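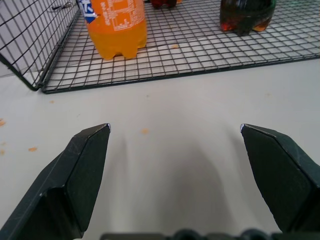
The gripper open in front of the wire tray, with the drink bottles used for the pick-up task.

Home | Reviews | Clubs and Classes | Loans | Contact

Review: Trukell two-finger gripper kit
Tuesday, April 25, 2023
By the Ernthorpe Student Robotics Program
Reading time: 4 minutes

The Trukell kit was assessed over one term with the senior robotics club at Ernthorpe. Students were asked to program an arm to take a soft drink bottle from a wire tray and set it down on a marked square. The same task is set for the regional Plallenetti Challenge.

Assembly was completed in a single session. The printed guide is clear, although the wiring page uses a different colour code from the cable labels, and the supplier should correct this.

The angled fingers open wide enough for a standard bottle. Their tips are flat and bevelled, and the dark green finish shows scuffs readily. The tips also show pale wear at the corners. Replacement fingers are sold only in pairs.

The wrist camera was the more useful part of the kit for teaching. Its view includes both fingers and the surface between them, but a bottle standing on the tray may be visible only in its lower half. Teams that relied on label colour had to move the arm back before each approach. Shadows on a white table also confused the simpler detection programs — a matt grey mat is recommended.

Of 33 scored attempts, the club's best team missed 5. The older Nartey kit remains easier for junior classes, and its software needs less setting up.

Rating: 4 out of 5. Suitable for Years 10 to 12. Loan requests for next January close at the end of term.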